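Lustbridge bench notes, Saturday — right jaw not backing off, wrapped roller job

Cell 2, Grasport gripper with the flat dark fingers, Fuhrmann wrapped part on the cardboard. 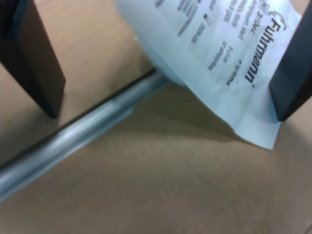 What went wrong

Started at ten past nine with the usual cycle: approach open, close, lift, place, open, retract. The third pick stopped on a force trip during the approach, before any close command had gone out. The Baditz controller logged it as "contact before close", axis 6, and held position. No alarm on the gripper side at all.

Cleared it, jogged up by hand, ran again. Same trip two picks later. After that it went wrong on nearly every cycle, always with the right finger. On the fourth trip the tip caught the loose flap of the wrapper and pulled the part a little way round before the arm stopped. The wrapper tore at the fold and that part went in the scrap box.

The bit I don't like is that the arm kept moving for a moment after contact. The trip is set for a stiff object and a wrapper flap gives almost no resistance. A hand or a sleeve in the same place might be treated the same way. I had the guard door on bypass for teaching, at reduced speed, so this counts as a safety matter and has gone in the book as one. Bypass key is back in the cabinet and stays there until this is closed.

What I checked

Finger screws: tight on both sides. Paint marks still lined up.

Opening width: commanded fully open, measured with the calipers. Left finger correct. Right finger short by a couple of millimetres, and worse when the gripper has been running for a while.

Air: steady at the regulator, no drop on opening. Swapped the hose anyway, no change.

Position sensor: says "open" every time, including when the right finger plainly isn't. It only looks at the left side. I had assumed it looked at both.

Took the cover off after lunch. The guide on the right side has a groove worn in it and there was grey paste packed in the end of travel. The service card says clean and regrease every 2,000 cycles. Counter reads roughly 4,000 since the last entry on the card, so one service was missed, possibly when the unit came over from the Prado line.

Done so far

Cleaned out the guide, fresh grease, refitted. Opening now matches left and right. Ran 36 dry cycles with no trip, then stopped. The groove is still there and I expect it to come back — new guide is on order.

Approach moved out on the right so the tip comes down clear of the wrapper. Approach speed halved.

Still open

Second sensor for the right finger. There is a free input on the Baditz, terminal 7, needs a bracket.

Force limit on approach needs setting separately from the one used on close. At the moment they share a value.

Counter warning in the program at 900 cycles until the new guide is in.

Check the other Grasport unit for the same wear. Not looked at yet.

Cell 2 tagged out, plug locked.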